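The Long, Sticky Summer of the Corn Plate

By Conceição Moreira

The plate arrived in our house before the corn did, and for a while it looked as though it might outlast the marriage. It is round and white and completely ordinary, and it came from a secondhand store in Sturkurwood whose owner wanted 50 cents for it and then, seeing my face light up, apologized for not having asked for a dollar.

I bring it up because corn on the cob is the one food that makes otherwise competent adults think about plates. Soup has a bowl. Toast can go anywhere. An ear of corn is longer than you remembered, rolls when you breathe on it, and arrives at the table wearing enough butter to get itself across the room. People who would never dream of owning a fish fork will have, at the back of a drawer, four little dishes shaped like canoes. We had them too. They were a wedding present from my husband's aunt, and they held the corn so snugly that the only way to get it out was to turn the dish over.

So this June I set out to write about how a person should serve the stuff, which my editor took to mean I would be eating a great deal of it at the magazine's expense. She was right.

My first stop was Yee-man Mok, who ran the lunch counter at Hillell until she got tired of lunch. She has served more corn than anyone I know and has no patience for equipment. "You have a plate," she told me. "Put it on the plate." I asked what happens when the plate is too small. "Then some of it sticks out," she said, and went back to her crossword.

I found this unsatisfying, having already spent money. On my kitchen counter sat two sets of prongs, a silicone tray from Indska with a groove for each ear, and a butter spreader curved to fit the cob, which spread butter beautifully on the cob and on the cuff of every shirt I own. I had also borrowed a household manual from 1896, a stern book that gives 17 pages to the folding of napkins and a single paragraph to green corn, most of it a warning. Ladies, it says, may prefer to decline.

I tested everything over two weeks. The silicone tray was the best behaved and the least loved; my family said it made dinner look like a dental appointment. The prongs did what prongs do, and at least one always ended up in the trash with the cobs. The canoes went back to the drawer. And night after night, once the gear was in the sink, somebody would reach for seconds and drop an ear on the white plate without thinking about it.

There is something to be said for the look of the thing. Yellow on white is hard to beat. A bright cob laid lengthwise on a plain round plate, its tip poking over the rim toward whoever is about to have it, has a kind of nerve that a cob in a custom groove never will. It also points at you, and I have come to think of that as good manners on the part of the corn.
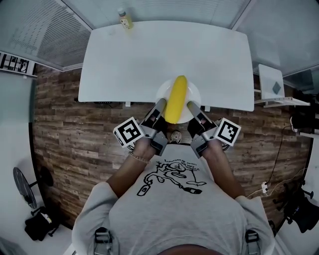
Two Hands, One Ear

Which brings us to the grip, a subject on which families have split. My father held his at the extreme ends with two fingertips, as if it might be evidence. My brother-in-law Yip (a nickname, and a long story involving a terrier) wraps both fists around the middle and eats outward, so that he has to keep finding new places to hold on. I am a fingertips person by upbringing and a fists person by the second ear.

Yee-man favors coming in from both sides at once, low, and lifting only when you have it. Grab one end first and the other swings away, usually toward a guest. She demonstrated this for me with a rolled-up newspaper and would not be talked into using real corn, on the grounds that she was retired.

As for direction, typewriter style still has its defenders, who go along the rows and return at the end with what I can only call satisfaction. The rotators go around and around and leave tidy bands. I have watched a child of six take single bites from all over the cob until it looked like a map of bad decisions, and she had a better time than any of us.

If you want my advice, and I have eaten enough butter to be owed an audience, buy a plate a little smaller than you think you need. Put it near the edge of the table, so the journey is short. Salt the corn before the butter or after it, but do not discuss which with my sister, who has 1000 words on the matter and will say all of them. And leave the canoes for the aunt to find when she visits. We use ours for olives now, and she has only asked once.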